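Household Refill Service: Frequently Asked Questions

Who may use the service?
Any resident of Cliltemton with a household account may use the refill counter at the Jolen Street hall. Businesses must apply separately.

What may I bring?
Clean, empty containers with a lid that closes fully. Glass is accepted if it is free of chips.
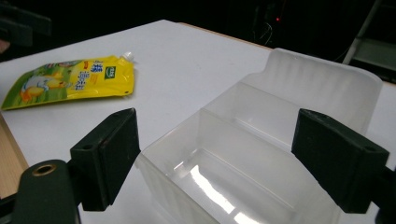 Containers are weighed before filling, and that weight is deducted at the register. Labels from earlier products must be removed or covered.

Is there a limit on each visit?
Each household may fill up to 18 containers per visit. Dish soap and laundry liquid are limited to 2 gallons each.

How do I pay?
Payment is by card or account credit. Credit may be added in any amount up to $100 and does not expire.

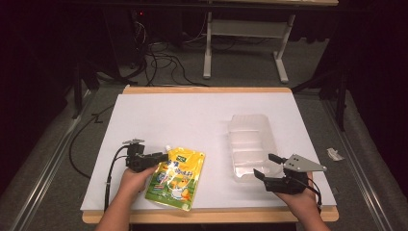
Niltitz Department of Household Services
Resident Programs

Account questions should be sent in writing. Please include your account number and the date of your last visit.

Can I return a product after filling?
Opened or filled products cannot be returned. If the wrong product was dispensed, report it at the counter before leaving and the charge will be reversed.

Do you take back empty pouches?
Empty refill pouches are accepted at the Farouk Avenue entrance. Rinse them and leave the caps on. 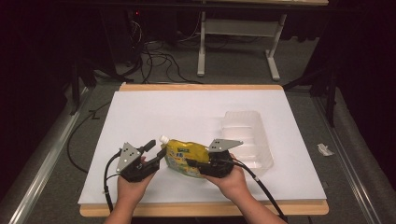
One resident asked whether pouches bought at other stores would be taken as well. They are accepted on the same terms, whatever the brand.

Is the counter open all year?
The counter closes for 2 weeks in December. Account credit remains valid during the closure.

Last updated July 25, 2025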